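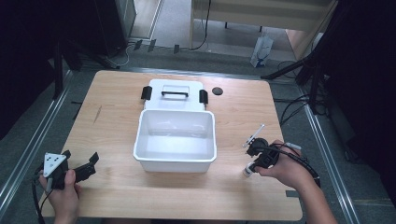

Ticket 540 – Hot water drops out at upstairs basin
Site: Vadelard units, Unit 11
Unit type: Stumero gas continuous flow, outdoor mounted
Opened by: Shahla Mahmoudi
Opened: 31/01/2025
Status: Closed, with one follow-up

Reported fault
Tenant says the hot tap at the upstairs basin runs warm, then goes cold after a short time, then comes back. Shower in the same bathroom is fine if turned up full. Kitchen is fine. Started after the Esfahani plumbers replaced the basin mixer.

Questions sent to tenant
Does it happen with only the basin running? Is there an error code on the controller in the kitchen? What temperature is the controller set to?

Reply from tenant (Lilia)
Yes, with only the basin running. No code that I have noticed. Controller says 54. We mix it down with cold because the kids use that basin. 

Note – SM
54 is too high for a bathroom outlet in this building. Controller should be capped at 50. Asked Lilia to turn it down tonight and check the kids aren't using the hot tap alone. Cap to be checked on site.

Visit 1
Gas isolation valve fully open. Cold inlet filter at the heater removed and rinsed, a bit of grit, nothing that would explain this. Refitted. Ran kitchen hot for ten minutes with no dropout.
Ran upstairs basin on hot only. Burner lit, ran, then shut down. Relit when the tap was opened further. Repeated three times with the same result.
Measured flow at the basin, hot only, by filling a jug: 540 mL in 22 seconds. That works out to just under 1.5 L/min. The heater wants more than 2 to stay lit. Shower is well above that, which fits with what the tenant told us.
No fault code stored. The heater treats low flow as the tap being closed, so it wouldn't log one.

Likely causes, in the order I'd check them
1. Flow restrictor in the new mixer
2. Debris in the hot flexible hose or mini stop
3. Mini stop not fully opened after the mixer swap
4. Flow sensor in heater (unlikely, kitchen and shower both OK)

Visit 2
Hot mini stop was about half closed. Opened it fully. Flow improved but the burner still dropped out once on a low setting.
Took off the aerator. Thread tape caught in the screen, most likely from the install. Cleaned it and put it back.
Disconnected hot flexi at the mixer and flushed into a bucket – a few more scraps of tape, then clear. Reconnected, no leaks.
Retested on hot only, tap fully open, and the burner stayed lit for the whole test. At a trickle it still cuts out, as any unit of this type will. Explained this to Lilia.

Temperature
Controller maximum was not locked. Set to 50 and locked in the installer menu. Checked at the basin with the probe thermometer after the reading settled: 49.

Follow-up
Send Esfahani a note about the mini stop and the tape. Check whether they did any other mixers in the block on the same job – if so, the aerators want looking at before we get more of these.

Update – SM
Lilia confirms no dropouts since the second visit. Closing. Controller locks on the remaining units to be checked at the June service.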